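Ranger un carton : où en est la manipulation souple
Temps de lecture : 4 min

Je reprends mes notes de décembre sur les tâches domestiques, en commençant par celle qui m'a pris le plus de temps : vider et remplir un carton d'objets hétéroclites.

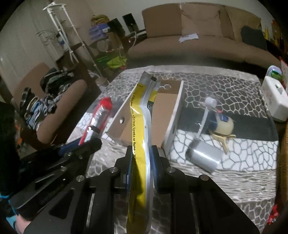

La question posée par Marjorie Pickering en commentaire du billet précédent était précise : une machine achetée aujourd'hui peut-elle ranger une chambre sans surveillance ? Ma réponse courte est non. La réponse longue dépend de ce qu'on met dans le mot « ranger ».

Commençons par l'emballage. Un sachet en aluminium, jaune et argent, long et étroit, comme ceux des bâtons lumineux, semble être un objet facile. Il est léger, il ne casse pas, son contour est net. Dans une pince à deux doigts, il pose pourtant deux problèmes distincts. Le premier est la flexion : pris par le milieu, il plie un peu, et l'extrémité libre n'est plus là où le modèle géométrique la place. Pour l'introduire dans une boîte ouverte, il faut réestimer la position de la pointe après la prise. Le second est le reflet. L'aluminium renvoie la lumière de façon irrégulière et les capteurs de profondeur y voient des trous.

Les patins bleus sur les doigts règlent une bonne partie du premier problème. Ils répartissent la pression et tolèrent une erreur d'angle de quelques degrés. Pour le second, je n'ai pas trouvé mieux que de multiplier les points de vue.

Le sac plastique transparent est un cran au-dessus. La machine doit décider si elle saisit le sac ou son contenu, et les deux se confondent à l'image. Un cordon emmêlé à l'intérieur complique encore l'affaire, car le centre de gravité se déplace au levage. Sur mes essais avec le logiciel Plenumance, version stable, j'ai relevé ceci :

Tentatives au total : 182
Objets déposés dans le carton au premier essai : 109
Prises perdues pendant le transport : 17

Le reste se répartit entre les prises manquées et les arrêts de sécurité. Cela donne un taux de réussite proche de 60 %, toutes catégories confondues. Les sachets rigides font nettement mieux que la moyenne, les sacs transparents nettement moins bien. Je publierai le détail par objet quand j'aurai refait la série avec un éclairage constant ; en fin d'après-midi, la lumière baisse vite et les résultats de 17 heures ne sont pas comparables à ceux du matin.

Reste la surface de travail. Un atelier offre un plan dur, de hauteur connue. Un lit s'enfonce sous l'appui. La pince descend, touche, pousse, et l'objet s'incline avec le tissu. Un couvre-lit à motif contrasté ajoute des lignes que la segmentation prend volontiers pour des bords d'objets. J'ai corrigé ce défaut en partie avec un réapprentissage court, sans toucher au matériel.

Maeve Ó Súilleabháin, qui travaille sur des postes de conditionnement chez Juvton, m'a transmis ses propres observations. Chez elle, les mêmes sachets arrivent orientés, un par un, sur un tapis. La cadence est bonne et personne n'intervient pendant des heures. L'écart avec mes chiffres vient presque entièrement de l'environnement, et assez peu de la pince. Elle ajoute que le moindre changement de format lui coûte une demi-journée de réglage, ce que les brochures mentionnent rarement.

Quant au linge, je le laisse de côté. Un tas de vêtements sur un fauteuil demande de séparer des couches dont on ne voit que des fragments. Le bras Marinho sait étaler un torchon isolé en quelque 80 secondes. Il ne sait pas extraire une chemise d'un tas sans emporter la voisine. Les cintres métalliques en paquet posent une difficulté du même ordre, avec l'accrochage en plus.

La démonstration par une main humaine équipée d'une pince reste, à mon avis, la voie la plus productive pour ces gestes. On y capte les micro-corrections que personne ne pense à programmer : tourner le poignet avant d'entrer dans le carton, écarter un rabat, relâcher un peu la pression. Le transfert vers un bras autonome perd une part de cette finesse, surtout au contact.

Pour la prochaine série, je garde le même carton, je retire les cordons et j'ajoute un capteur d'effort au poignet. Si quelqu'un a déjà monté celui de Fendness sur une pince à doigts parallèles, je suis preneur du plan de perçage.

Billets récents
Étalonner une pince sans mire
Plier un torchon : comparaison de trois méthodes
Capteurs de profondeur et emballages brillants
Le lave-vaisselle, suite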